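Automation in Room Service: Effects on Attendant Duties
Romgate Hospitality Staff Forum > Housekeeping > Work Practices
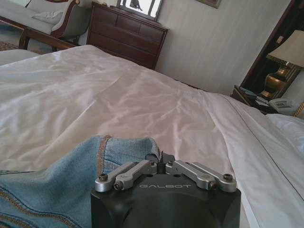
Guest room, jeans on the bed beside the gripper.

Posted by floor_lead_east
November 28, 2023
Management at the Benítez property has confirmed that robotic handling of guest clothing will extend to 37 rooms in February. Attendants will remain responsible for bed making, bathrooms and final inspection. Members are invited to state how the change would affect their duties.

Posted by linen_desk
My concern is the room quota. If clothing is removed from our task list, the quota will be raised, and the minutes saved will go to additional bathrooms. Folding a pair of jeans is the lightest part of the shift.

Posted by Tokero_ops
I respectfully disagree with linen_desk. The notice issued to our floor states that the quota stays at 14 until a joint review is held. Bending over low beds is a recorded source of back complaints, and any reduction deserves a fair hearing.

Posted by linen_desk
The notice says "until review." It gives no date for that review. I would ask that the quota be fixed in the written agreement.

Posted by night_audit_3
A separate matter is guest property. Under the Clamum procedure, an attendant signs for every item moved. Who signs when the machine moves it? Our members should not answer for an item they did not touch.

Posted by floor_lead_east
The draft assigns that signature to the shift supervisor. I share the view that this is insufficient, as one supervisor covers 142 rooms.

Posted by Tokero_ops
On that point I agree. I have requested the current wording and will post it in this thread.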